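Cosomell Demonstration Data - Frequently Asked Questions

What is a demonstration?
One complete performance of one task by one operator, from the start signal to the stop signal. Each demonstration is stored as a single episode. An episode holds video, the position of each gripper and the opening of each set of jaws.

How are demonstrations recorded?
The operator holds a gripper in each hand and does the task directly. No robot arm is needed at this stage. The recorded motion is converted to arm motion later, at training time.

How many episodes does a task need?
We plan for 300 per task. Tasks with a single object and one contact point can be trained with fewer. The full Cosomell set will hold 2,000 episodes when the Gendusthorpe recordings are merged.

Do failed attempts count?
Yes, if the operator recovers and finishes. A dropped object that is picked up again stays in the episode and is tagged "recovery". An attempt that is abandoned is tagged "incomplete" and left out of the default training split.

Should the operator move slowly?
Move at a steady working pace. Very slow episodes contain long stretches with almost no motion, and the model learns to pause in the same places. Fast episodes blur the video.

Can I change the position of the objects between episodes?
You should. Shift or turn the stand before every episode and leave the table where it is. If the stand is fixed in one spot, the trained policy tends to reach for that spot regardless of what the camera sees.

Does it matter which hand does the work?
For stand tasks, either hand may lead. Record the lead hand in the Fiore log before starting. Do not switch the lead hand within an episode.

What does the table setup look like for a stand task?
The stand goes near the middle, with clear space on both sides for the grippers. Keep cables off the work surface where possible, and let them run over the edge. 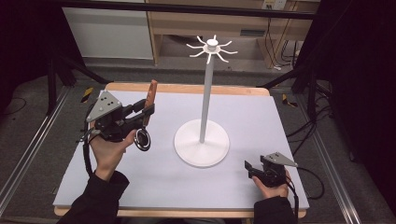 Stand task, eight-hook stand, two hand-held grippers.

How often are the grippers calibrated?
At the start of each session and after any knock or drop. Run the Woner check with the jaws fully open, then fully closed. If the two readings differ from the stored values, recalibrate before recording.

Which episodes were removed from the January release?
Episodes from session 11 were withdrawn for a clock offset between the left and right grippers. The release notes list 178 withdrawn files. Corrected versions will keep their original episode numbers.

Who do I contact?
Lizelle Xaba for recording and operator training. Gualtiero Valentini for file formats, tags and access requests.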